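3.2 Work surface, mounting and routine upkeep
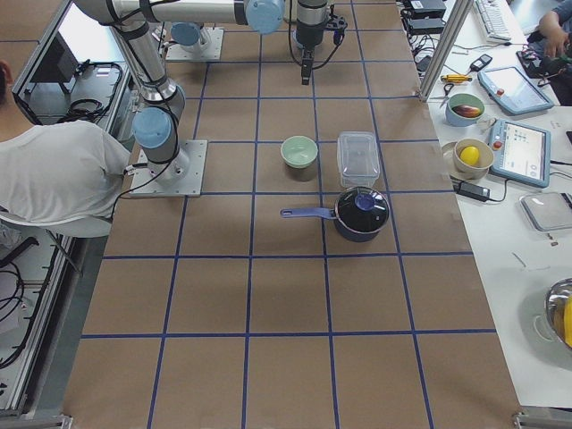 Figure 4. The Horkiven cell, with the taped grid, the nearer arm and its two-finger gripper. The teach pendants are kept on the side desk.

The cell consists of two arms on a single long table. Each arm sits on its own metal mounting plate. The table is covered in brown paper, and blue tape laid over the paper divides it into roughly rectangular cells. Object start positions are recorded by grid cell and not by measured coordinates, so the tape is treated as part of the apparatus and is subject to the same checks as the arms.

Paper was chosen over a painted or rubber surface after trials at the Ultness site, where a rubber mat crept under repeated lateral pushes. Paper wears faster but can be replaced in a single session. A new sheet is pulled tight along the length of the table and clamped at the corners before any tape goes down. Lines are laid from the far edge towards the operator using a template cut to the cell size. The sheet is changed when a line has lifted at any crossing or when a tear reaches a taped edge. Over the period reported here, which ran to 2,311 episodes, the sheet was changed twice. Both changes were followed by a full check of the grid against the nearer arm's base.

That check is done with the gripper. The arm is driven by pendant to a hover pose above a reference crossing, then lowered at reduced speed until the closed fingertips are 2 mm above the paper. The operator compares the fingertips with the crossing by eye and with a square. If the two disagree by more than the width of the tape, the sheet is re-laid. We did not correct such errors in software, as an offset entered for one arm would not carry over to the other.

Household items are used as test objects. The set in Figure 4 includes a pale green ceramic bowl, a clear plastic food container and a lidded black saucepan with a blue handle. Items waiting to be used are kept off the grid. The saucepan is the most demanding of the three for the gripper, as its lid must be taken by the knob and shifts if the approach is off centre. Fingertip pads were inspected every 60 episodes and replaced when the surface was glazed or the edge had begun to peel.

Cable routing accounted for most of the unplanned stops. The gripper cable runs in a loop beside the wrist. Too short a loop pulls on the connector at full wrist rotation, and too long a loop can sweep the objects in the upper cells. We settled on a length by rotating the wrist through its full range at the lowest working height and trimming the slack until the cable cleared the saucepan lid. The Flesteveck cable clips fitted at first opened under vibration and were replaced with hook-and-loop ties.

Base bolts were checked with a torque wrench each month. In January one bolt on the nearer plate was found below specification. It was retightened and the previous 20 episodes were replayed against the log, with no measurable change in the hover pose. The tightening order follows the Czerwiński procedure given in Appendix B.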